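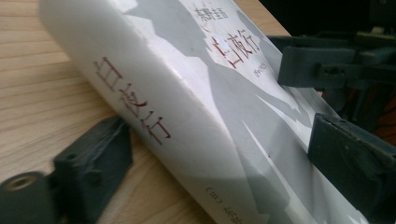
白夜行, in the thick paperback. One long book, one spine, very hard to lose.

1/ Posting this 7/26/20 so I can be held to it. I keep seeing the claim that translated fiction is "booming." I read a lot of it, I buy too much of it, and I don't believe the boom. A thread.

2/ The number going around comes from a Relatel newsletter: 1727 translated novels "available to US readers." Available how? I went through the first 200 titles on their list, one evening and most of a bag of pretzels.

3/ A lot of those are reissues with a new cover. Some are ebook-only. A few are the same novel listed under two titles, because the British and American editions couldn't agree on one. If I count that way my apartment has a boom too.

4/ What I'd want to know is how many were translated for the first time, on paper, by somebody who got paid a decent rate. The newsletter doesn't say. I wrote and asked. I got an auto-reply and a coupon.

## Part two: the shelf problem 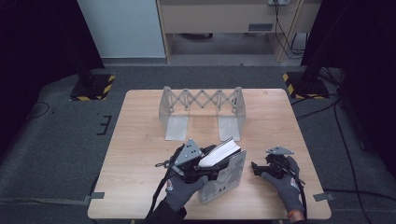 ## Part three: the "faithful" problem

5/ Every press release says the translation is faithful. Faithful to what? The sentences? The jokes? The speed? A thriller that moves fast in Japanese and crawls in English is faithful to something, I guess, but I fell asleep twice.

6/ Stirnville Editions puts "complete and unabridged" on everything. Fine. I have their version of a Norwegian family novel next to the older one from Rønning, and the Stirnville is missing a chapter. It's the one with the boat. I'd love to be told I'm wrong.

7/ Maybe the author cut it later for a new edition. That happens. But then say so on the copyright page – it's one line.

8/ And put the translator on the front cover. I've heard the argument that it "confuses buyers." Show me the confused buyer. I have worked a register and people were confused by plenty (gift cards, mostly) and never once by a second name.

9/ Prize lists don't move me much either. Calau Books has a gold sticker on a novel for making a longlist of over 200. At that point it's a mailing list.

10/ Do I think things are worse than they were? No. I can get books now that I couldn't find at all when I was in school. I just don't think "better than terrible" needs a press release every September.

11/ My own test is boring. I pick a page in the middle, read it out loud, and see if anyone alive would talk like that. Of the last 4 I bought, one passed easily, one passed if you like your detectives stiff, and the other two went to my sister.
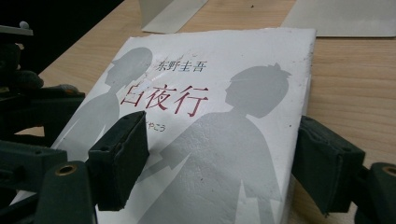
A reply says the read-aloud test is unfair to older novels, where people were never meant to sound like us, and that a stiff translation of a stiff book is a good translation.

12/ OK, that's a fair hit. I'd still want to know the original is stiff before I forgive the English, and the only person who can tell me is usually the translator, who usually gets no room for a note.

13/ So: give them two pages at the back. I'd read those before the novel. Muting this for the night, send me your missing chapters.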